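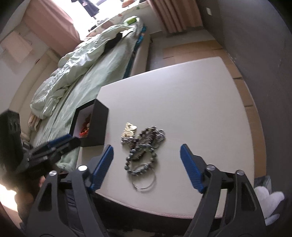 Magnesium at night or in the morning?
Plamdale Health Board > Vitamins and Supplements

plumtree_jessie
25 January 2019
Hi everyone, long-time reader and first-time poster. My doctor suggested magnesium for the leg cramps I've been having since October, and I came home with a bottle of the citrate kind. The label says to take it with food and that's all it says! I've been having it with breakfast for 3 weeks and my stomach is, well, lively. Would bedtime be kinder? I also take a thyroid pill first thing, if that matters.
Jessie Dalgleish

ostum_walker
Welcome, Jessie! I take mine with supper and have done for ages. Citrate is known for loosening things up, so I switched to glycinate and my insides have been much calmer – the cramps are about the same either way, I'm afraid, but I sleep nicely.

Ivana Urrutia
Please do mention the thyroid pill to your pharmacist, dear. Magnesium can get in the way of it being absorbed, and mine told me to leave four hours between the two. Breakfast may be too close.

cabralgrad
I'd go further and ask whether you need it at all. The studies on ordinary leg cramps are pretty disappointing. I took it all winter and got nothing from it except trips to the bathroom.

ostum_walker
Oh, I don't agree with that, cabralgrad. Plenty of us feel better on it, and if her doctor suggested it I wouldn't go talking her out of it.

cabralgrad
Not talking anyone out of anything, only saying ask. How much are you taking, Jessie?

plumtree_jessie
Thank you all, you're so kind! I just checked and it's 3 tablets a day, which I've been swallowing all at once. Oh dear. I'll call the pharmacy in Citholm this afternoon and ask about the amount and the thyroid pill together.

Ivana Urrutia
Good plan. Have both bottles next to you when you call, they always want the small print.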